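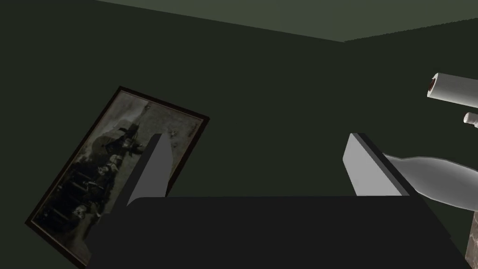 **Notes for the Conemthorpe talk: reading a water meter and finding a leak at home**

Speaker: Miloslav Kollár. Slot is after the tea break. Keep the printed bills in the blue folder, hand them out at part 2.

**1. Start with the meter**

- Ask who has looked at their meter this year. Wait for hands.
- Most meters in Conemthorpe are under a small lid in the pavement or just inside the front gate. In the flats on Omeck Road they are in the hall cupboard.
- Black digits are cubic metres. Red digits are parts of a cubic metre. The bill only uses the black ones.
- One cubic metre is 1,000 litres. Say this twice, people mix it up with gallons.
- Serial number is on the rim. Check it against the bill. Mrs Clasen's meter had been swapped with next door's on the records, and she had paid their bill for 19 months. She is happy for me to tell this.

**2. The bill**

- Hand out the bills.
- Point to the letter beside each reading. A is actual, E is estimated. Some companies use other letters, so look for the key on the back.
- Two estimates in a row: send in your own reading.
- Standing charge is the same whatever you use. Wastewater is worked out from the water coming in, so a leak can be charged twice over. Pause here for the groans.
- Mention the leak allowance. Rules differ by company. You normally need to show that the leak has been mended, so keep the plumber's invoice.

**3. The overnight test**

- Last thing at night, turn off anything that uses water. Washing machine, dishwasher, softener if you have one.
- Write down all the digits, red ones too.
- Don't flush or run a tap until you have read it again in the morning.
- Same number: no leak that the meter can see. Higher number: water went somewhere.
- Then repeat with the inside stop tap shut. If the meter still moves, the trouble is between the meter and the house. If it stops, look indoors.
- Shared supply pipes muddle all this. Older terraces often have them. Take questions on it at the end, otherwise we'll never get to toilets.

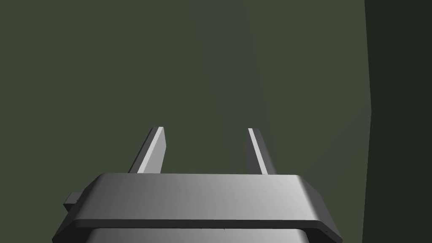 **What is the most common leak inside a house?**

A toilet that runs into the pan all the time, usually from a worn flush valve seal or a fill valve that won't shut off.

- Dry the back of the pan with toilet paper, lay a fresh sheet there and leave it for an hour. If it's wet, it leaks.
- Food colouring in the cistern works too. Don't flush for half an hour.
- My own example: the Furukawas' downstairs toilet, 800 litres a day. They couldn't hear it. The new seal took me ten minutes to fit.
- Dual-flush buttons are the usual culprits. Old lever types last better but use more per flush.

**4. Stop taps**

- Find it before you need it. Under the kitchen sink in most houses, under the stairs in some.
- Turn it clockwise to close. Open it fully, then back a quarter turn so it doesn't seize.
- Do this every July, when the garden tap gets checked anyway.
- If it won't move by hand, leave it and ring a plumber.

**Questions**

Hall needs to be clear by 7. Spare bills go back in the folder. Leave the sheet with the water company phone numbers on the table by the door.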